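Bath > Soap Dishes > Gallery

Lime Green Soap Dish with Clear Lid

Posted in July by Ro-un Gil

I keep a gallery of small bathroom things on this site, mostly soap dishes, cups and shelves. This one is the lime green dish with the clear plastic lid that I mentioned in my post on packing for a shared bathroom.

I have gone through nine soap dishes since I switched back to bar soap. The first was a flat ceramic one from Løken that looked good and held water like a saucer. The bar turned to paste on the bottom within days. After that I only bought dishes with slots and something underneath to catch the drips.

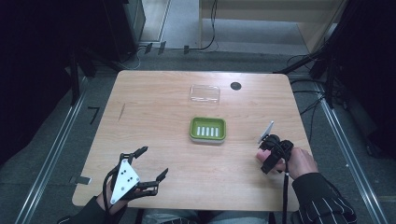

What I wanted next was a lid. Our bathroom shelf sits right under the mirror cabinet, and whatever falls out of the cabinet lands on the soap. Toothpaste caps, cotton, hair. A cover takes care of most of that. It also means I can put the dish in a bag for a night or two away without wrapping it in a towel.

The drawback is that a covered bar dries slowly. I leave the lid off after the morning shower and put it back on at night. If you close it on a wet bar every time, you will get soft soap, slots or no slots. My sister keeps hers closed all day and has to scrape it out with a butter knife.

I looked at two others before settling on this one. The Prusden was too shallow for a new bar, and the lid pressed on the soap until I had used up a third of it. The Dakance was fine but heavy, and I have a small sink ledge where heavy things get knocked off and break things. I would still recommend it for a wide counter.
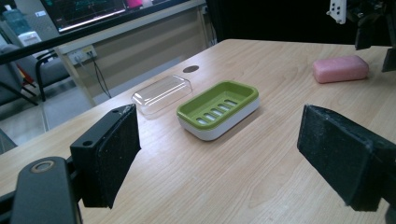

Green tray in its white base, with the clear lid beside it and a pink bar of soap farther back.

A few notes on use, for those who asked.

Cleaning: warm water and an old toothbrush. Run the brush along the slots lengthwise. I do this every week or so and it takes four minutes at most. Do not pour boiling water over the lid. I clouded an earlier one that way.

Bar size: measure your soap before you buy any covered dish. Handmade bars are often thicker than the ones from the drugstore. I trim a thick bar with a kitchen knife and keep the offcuts in a jar by the laundry sink.

Color: I like a bright one. Our tiles are white and the towels are gray, and I can find a green dish without my glasses on.

Next in the gallery will be the Zavley wall cup, which I have had up for over 50 days now with the adhesive that came in the box. It has slipped once. I will add pictures when I take it down to clean behind it.

Back to top | Contact Ro-un Gil | Text and pictures may not be reused without permission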